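Subject: Re: [semple-walkers] Food for the Monday walk

Dear all,

On Monday morning, Esperanza Fitzsimmons wrote:

> The cafe at Kukura is closed until the end of March, so we must
> carry our lunch this time. Does anyone have a suggestion which
> survives three hours in a backpack? Last time my tomatoes went
> through the bread and into my map.
> Also, is the path by the reservoir open again?

Thank you, Esperanza, for the question. I called the office in Parley and the path is open, but the small bridge after the sheep farm is still closed. We will go by the road there, which makes the walk 19 kilometers. Please tell me before Saturday if this is too long for you, so I can look at the bus times from Allura.

For the lunch, I have made the same thing for many years. I use soft white bread, butter to both edges, and smoked salmon. No tomato, only a little something green. I put the sandwich in the refrigerator for the night and take it out at the last moment. In my backpack it travels at the top, beside the rain jacket, never under the water bottle.

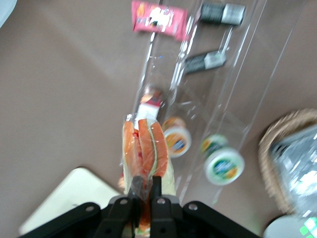 Salmon on white bread, wrapped in clear film.

If you do not eat fish, hard cheese with a little mustard is also good. My wife prefers this one. She adds the mustard on the cheese side only, and she is quite strict about it.

We meet at 9 at the parking lot behind the station in Semple. The machine there takes only coins. The highest point is 184 meters, so it is not a mountain, but the wind can be strong and I would bring gloves.

Who can take two people in the car from Allura? Please answer to me and not to the whole list.

With kind regards,
Tomasz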